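A morning at the Skosham robot lab in Werelness

Mar 21, 2018

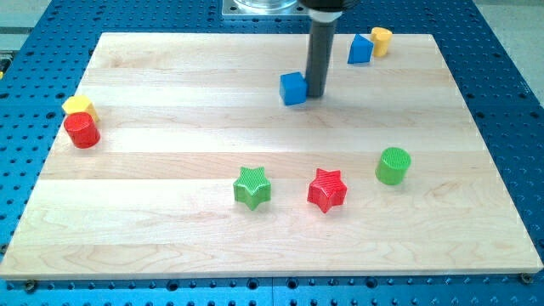 Coloured blocks on the wooden board, with the arm over the blue table.

I visited the Skosham lab together with two colleagues from our training centre. We had to sign at the desk and leave our coats in a small room, and then Mansa Ofori came down to fetch us. She is responsible for the teaching work, so she spends her days showing robot arms how to do things.

The lab uses two ways. In the first one a person takes the arm and leads it by hand through the movement. In the second one the person sits at a desk and moves the arm by remote control. Mansa prefers the second way for small objects, as her own hands do not come between the camera and the blocks.

The task of the month is called Yakubu, after the street where the lab had its first rooms. It is simple to explain: pick up a block by its colour and shape, and put it down in another place on the board. There are cubes, cylinders, stars and some pieces with more sides. Mansa told me that the stars are the most difficult for new operators, who want to turn the tool too much.

They plan to record 1000 demonstrations for this task. On the day of our visit they had 497. A good operator can work for up to 2 hours, then there must be a break - this rule is written on the door.

I was allowed to try. The control was lighter than I expected, and my first attempt went too far to the left. Mansa deleted it without a word. My second one she kept, I think out of politeness.

After coffee we saw the software, Clutus, where each recording is replayed and gets a label. For me this part was a little long, but my colleagues had many questions about the storage of the data.

The lab takes visitors again in October. Groups should write to the front desk before they come - the room is small.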